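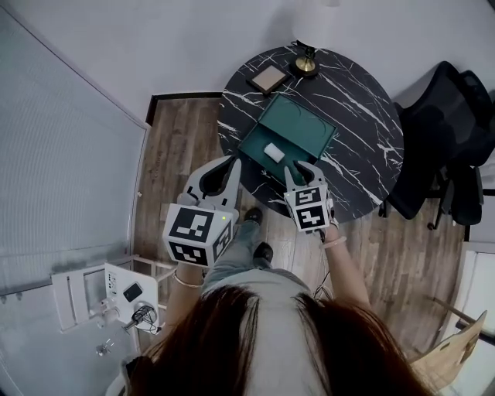

Gehört eine Schachtel mit Deckel auf einen Tisch, an dem man jeden Tag sitzt?
Auf den kleinen runden Tisch gehört sie unbedingt, und zwar genau eine, in die alles hineindarf, was sonst bis zum Abend herumliegt.

Ich schreibe das als jemand, der lange überzeugt war, dass Ordnung in Schränken stattfindet. Schubladen, Einsätze, Fächer mit Beschriftung, das volle Programm. Unser Schreibtisch hatte davon reichlich, ein Modell namens Hondidon mit sieben Schubladen, und ich weiß bis heute nicht, was in der untersten war. Als wir umgezogen sind, passte er nicht mehr durch die Tür, und ich habe mich nach kurzer Trauer für einen runden Tisch entschieden. Rund! Ohne eine einzige Schublade! Meine Schwester hat mich für verrückt erklärt, und seitdem verteidige ich runde Tische bei jeder Gelegenheit, also auch jetzt wieder.

Ein runder Tisch hat keine Ecke, in die man etwas schieben kann, bis es vergessen ist. Am eckigen Schreibtisch wächst hinten links der Papierhaufen, das kennt jeder, und irgendwann arbeitet man nur noch auf einem Streifen vorn, kaum breiter als ein Heft. Am runden Tisch liegt alles gleich im Weg. Das klingt nach einem Nachteil, und in den ersten Wochen habe ich auch geflucht (vor allem über das Ladekabel, das immer auf der falschen Seite herunterhing). Aber es zwingt einen, sich zu fragen, was man gerade wirklich braucht, und bei mir war das erstaunlich wenig: etwas zum Schreiben, Licht, ein Bild, das ich gern ansehe. Und eben die Schachtel.

Über Schachteln könnte ich stundenlang reden. Durchsichtige Plastikboxen kommen mir nicht auf den Tisch, denn wenn ich den Kram weiterhin sehe, habe ich ihn nur umgefüllt. Offene Schalen sind hübsch, solange drei Dinge darin liegen, danach sind sie ein Haufen mit Rand. Nein, es muss ein Deckel sein, am liebsten einer, der hinten festhängt und den man einfach aufklappt. Lose Deckel landen bei mir auf dem Stuhl, und dann setze ich mich drauf. Und eine kräftige Farbe darf es sein! Ein dunkles Grün, ein tiefes Blau, irgendetwas, das man auch dann noch gern anschaut, wenn es den ganzen Winter dasteht.

Der Einwand, den ich am häufigsten höre, stammt von meinem Kollegen Normand Carrier und lautet: Das ist doch bloß eine Kramschublade mit anderer Form. Darüber haben wir schon ganze Mittagspausen lang gestritten. Er hat recht, was den Inhalt angeht. In meiner liegen Radiergummi, Büroklammern, eine Ersatzbatterie und ein Knopf, dessen Hemd ich noch suche. Aber die Kramschublade schließt man mit dem Knie, und dann ist sie weg. Die Schachtel steht vor einem. Wenn der Deckel nicht mehr zugeht, sieht man das beim Frühstück, beim Arbeiten und abends beim Lichtausmachen, und irgendwann kippt man sie eben aus. Ich habe das im Februar einmal gezählt, aus reiner Neugier, und es kamen 78 Kleinteile heraus. Davon haben 19 den Abend überlebt. Der Rest war Papier, das längst weg konnte, und erschreckend viele Kugelschreiberkappen ohne Kugelschreiber.

Beim Aufräumen selbst bin ich übrigens gegen jedes System. Ich habe die Methode Zemau ausprobiert, bei der man jeden Gegenstand einer Wochenaufgabe zuordnet, und nach kurzer Zeit hatte ich einen Gegenstand mehr, nämlich die Liste. Mir reicht es, abends gegen neun einmal um den Tisch zu gehen. Was klein ist, kommt in die Schachtel. Was groß ist, kommt dahin, wo es hingehört, und was zu keinem von beiden passt, bleibt bis morgen liegen. Das dauert so lange, wie der Tee zieht, und ich mache es richtig gern, weil es eine so handfeste Sache ist. Man nimmt etwas, man legt es hin, der Deckel geht zu. Wer den ganzen Tag mit Dateien zu tun hat, weiß, wie wohl das tut.

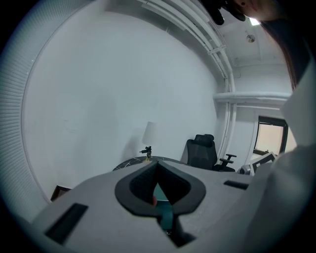

Bleibt die Frage nach dem Licht, und da werde ich jetzt vielleicht noch ein bisschen lauter. Auf einen Tisch gehört eine richtige Tischlampe mit Fuß und Schirm. Eine Deckenleuchte macht ein Zimmer hell, aber sie macht keinen Platz daraus, an dem man sein möchte. Unter einem weißen Schirm dagegen entsteht ein Kreis, und auf einem runden Tisch passt der auch noch so schön zur Platte, dass ich mich jeden Abend darüber freue. Ja, der Fuß nimmt Fläche weg. Soll er! Auf der Stelle, auf der die Lampe steht, kann sich schon kein Papier mehr stapeln. Schwer sollte er sein und ruhig ein bisschen auffällig, die Lampe ist ja oft das Einzige auf dem Tisch, das in die Höhe geht. Meine heißt Jurna und war im Laden das letzte Stück, mit einer kleinen Schramme, die ich nach hinten gedreht habe und die jetzt die Wand ansieht.

Dunkle Platten sind eine Glaubensfrage, das gebe ich zu. Man sieht Staub darauf, man sieht Fingerabdrücke, und im Sommer, wenn die Sonne tief steht, sieht man beides zugleich. Ich mag sie trotzdem sehr, gerade mit hellen Adern darin, weil jedes Ding darauf so deutlich wird. Ein weißer Radiergummi auf einer schwarzen Fläche ist fast schon eine Ansage. Man räumt ihn weg, ohne lange zu überlegen — oder man lässt ihn liegen und findet ihn schön, beides soll mir recht sein.

Und dann der Stuhl. In den Zeitschriften steht am runden Tisch immer etwas Zierliches aus Holz, auf dem niemand länger als eine Suppe sitzen kann. Ich plädiere für den Bürostuhl. Für den ganz gewöhnlichen schwarzen Bürostuhl mit Netzrücken, Armlehnen und Rollen, ausdrücklich auch im Wohnzimmer und auf Holzboden (weiche Rollen kaufen, der Boden dankt es). Der Simard in unserem Möbelhaus, den alle so bewundern, kostet 1.265 Euro und sieht aus wie eine Skulptur. Ich habe darauf gesessen und bin nach ein paar Minuten wieder zu meinem alten Netzstuhl nach Hause gefahren. Ein zweiter Stuhl aus hellem Holz darf gern danebenstehen, für Besuch oder für die Jacke.

Normand hat sich inzwischen übrigens auch eine Schachtel zugelegt. Er behauptet, sie sei nur für Briefmarken.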